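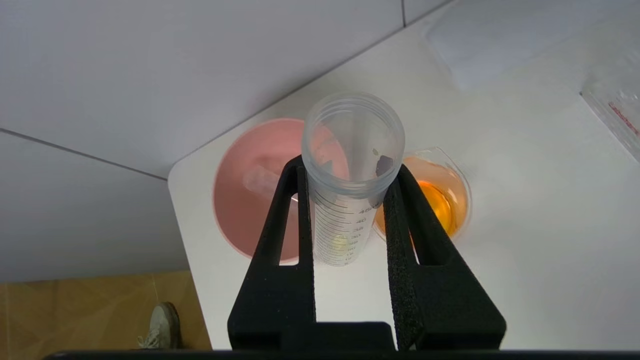 Kornthorpe adds lab tasks to its robot training set

December 20, 2023

Kornthorpe has recorded 464 new examples of a robot arm handling lab containers, including graduated cylinders and beakers, the company said. The examples will go into Sulell, its learning system for bench work.

Two operators guided the arm through each task – picking up, moving and setting down. "Clear plastic is hard for it," said project lead Lama Awwad. "It needs a lot more practice there."

The team plans to reach 900 examples by June.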